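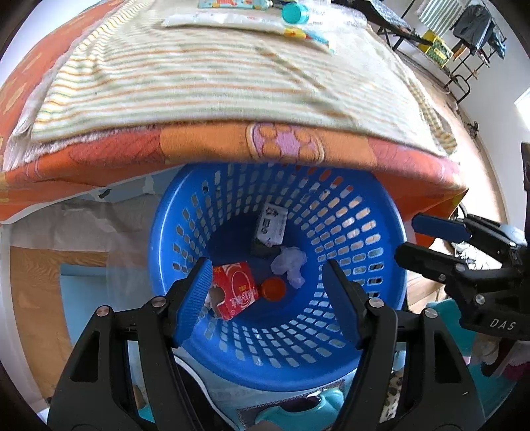
Care of the hand-held grippers at Clidildale
2025-10-22

The Clidildale bench has operated two hand-held grippers since the start of the season, and I have been responsible for their upkeep throughout. The notes that follow record the current maintenance routine. They replace the shorter post I published under the Kerkora heading, which should no longer be followed.

Finger pads

The blue pads wear before anything else. The ridges flatten first at the tip, where the pad meets boxes and other firm packaging, and a flattened pad will let a smooth carton slide. Pads are inspected after every 40 cycles and changed in pairs. A new pad set against a worn one closes off centre, and the operator then corrects for it by hand without noticing. Clean the pads with a damp cloth only. Solvent was tried in October and left the surface tacky.

Linkage screws

Each jaw turns on round silver pivot screws. These are tightened until side play disappears, then backed off very slightly so that the jaw still swings under its own weight. Last month one screw had worked loose after 238 cycles – the jaw opened normally but closed late – and the fault was first taken for a worn pad. Check the screws before ordering parts.

Opening width

With the jaws fully open, measure between the pad tips and compare the figure with the card kept in the tool drawer. A difference of more than 5 mm between one gripper and the other is recorded and corrected the same day. The Werville bench allows a wider margin, but its work involves larger objects.

Basket work

Picking from a laundry basket is the hardest use the tools receive. The pads rub the side walls on the way down, and soft plastic bags catch in the cutouts of the jaw frame. Remove any scraps with tweezers. Compressed air pushes them further into the linkage.

Spares

The Li pad order arrived as a packet of 12, of which two were moulded badly and have been set aside for return. The remainder should last until the new year. Replacement pivot screws are still outstanding.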